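손에 쥐는 그리퍼, 손가락 끝 폭이랑 패드 어떤 걸로 가세요? (천 집기용)

Marina Kontogiannis
등록 3/31/20

안녕하세요, 눈팅만 하다가 처음 글 써요. 요즘 손에 쥐고 쓰는 그리퍼로 옷 개는 동작을 모으고 있는데요, 두 손으로 하나씩 잡고 합니다. 지금 쓰는 건 Bakos 거고, 친구가 Skultitz 걸 한 달 빌려준다고 해서 둘을 나란히 놓고 비교해 보는 중이에요.

티셔츠나 수건은 둘 다 잘 집어요. 문제는 청바지예요ㅠㅠ 허리 밴드나 주머니 쪽처럼 천이 겹친 데를 집으면 Bakos는 손가락이 벌어지면서 미끄러지고, Skultitz는 꽉 물기는 하는데 끝이 넓어서 밑에 깔린 시트까지 같이 집어 올려요. 패드를 바꾸면 되는 건지, 손가락 자체를 좁은 걸로 갈아야 하는 건지 모르겠어요. 그리고 카메라가 손목 쪽에 있는데 천을 들면 화면이 다 가려지는 것도 고민입니다. 비슷한 거 해 보신 분 계세요?

댓글 3개

Vavow
패드부터 바꾸세요. 저는 실리콘으로 바꾸고 끝났음.

Boglárka Fülöp
저도 작년 5월에 똑같은 걸로 한참 헤맸어요! 결론부터 말하면 청바지는 끝이 좁은 손가락이 훨씬 편했어요. 패드도 중요하긴 한데, 폭이 넓으면 아무리 좋은 패드를 붙여도 시트가 딸려 와요 (특히 침대 위에서 하면 더 심해요. 책상에서 잘 되던 게 침대에 가면 갑자기 안 되더라고요).

제가 해 본 순서대로 적어 볼게요. 처음엔 넓은 손가락에 고무 패드를 붙였고, 그다음엔 넓은 손가락에 얇은 폼, 마지막이 좁은 손가락에 폼이었어요. 같은 바지로 각각 30번씩 집어 봤는데 앞의 두 개는 솔직히 차이를 잘 못 느꼈고, 마지막 조합에서 확 나아졌어요. 다만 좁은 건 얇은 블라우스 같은 걸 들 때 한 점만 잡혀서 축 처져요. 그래서 저는 손가락을 두 벌 두고 옷 종류에 따라 갈아 끼웁니다. 나사 풀고 조이는 게 귀찮긴 한데 금방 익숙해져요.

집는 위치도 한번 바꿔 보세요. 한쪽은 가장자리를 물고 다른 쪽은 주머니 근처로 가져가면, 두꺼운 솔기를 정면으로 물 일이 줄어요. 솔기를 꼭 집어야 하면 손가락을 솔기랑 나란히 말고 가로질러 넣는 게 덜 미끄러졌고요. 손잡이를 너무 세게 쥐지도 마세요, 끝이 비틀려요.

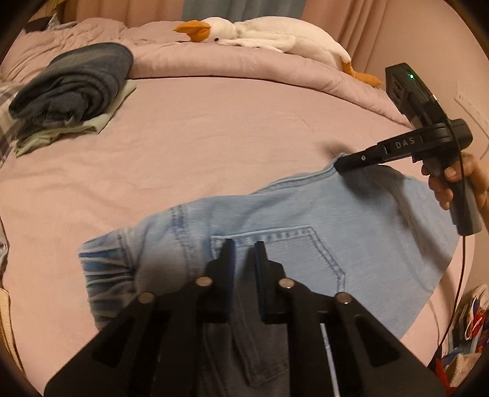
침대 위 청 원단, 오른쪽 그리퍼로 윗단을 물고 앞쪽 그리퍼는 주머니 위로

카메라 가려지는 건 저도 완전히는 못 잡았어요. 천을 높이 들지 말고 낮게 끌듯이 옮기면 좀 낫고, 렌즈는 넓은 걸 쓰는 게 마음 편해요. 영상을 대략 800개 정도 모았을 때 가려진 것만 따로 골라 봤는데, 거의 다 천을 위로 번쩍 든 경우였어요. 한 손으로 들고 있는 동안 다른 쪽 카메라에는 그래도 뭐가 보이니까, 두 손을 너무 붙이지 않는 것도 방법이에요.

Plulterance
저는 Skultitz를 반년 썼는데 스프링이 세서 오래 하면 손목이 아파요. 빌린 기간에 한 시간쯤 쉬지 않고 써 보고 정하세요. 무는 힘만 보고 골랐다가 후회했습니다. 청바지는 저도 좁은 손가락에 한 표요. 그리고 Bakos는 손가락 벌어지는 게 관절 나사가 헐거워서일 수도 있으니까 그것부터 조여 보시고요. 제 것도 그랬어요.

Marina Kontogiannis
와 감사합니다!! 나사 만져 보니까 진짜 하나가 헐렁하네요;; 일단 조여 놓고 좁은 손가락도 주문했어요. 바지로 다시 해 보고 글 남길게요.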